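4.3 Umstellung der Küchenschicht auf Armbetrieb

1. Schichtplan in Gronow öffnen und die Station auf »Arm« setzen. Das Bedienpersonal wechselt damit vom Umräumen zur Aufsicht.
2. Ablauf in der Simulation durchspielen, Geschwindigkeit 40 %.
3. Greifer über die Höhe der Arbeitsplatte anheben, erst dann seitlich verfahren.
4. Freigabe durch die Schichtleitung (Standort Nunden: Rūta Lapiņa) eintragen lassen.

Hinweis: Handgriffe am Herd bleiben Aufgabe des Personals. Die Einweisung dauert etwa 79 Minuten.

Vorsicht: Bei Meldung 1481 nicht in den Schwenkbereich greifen.
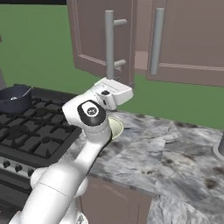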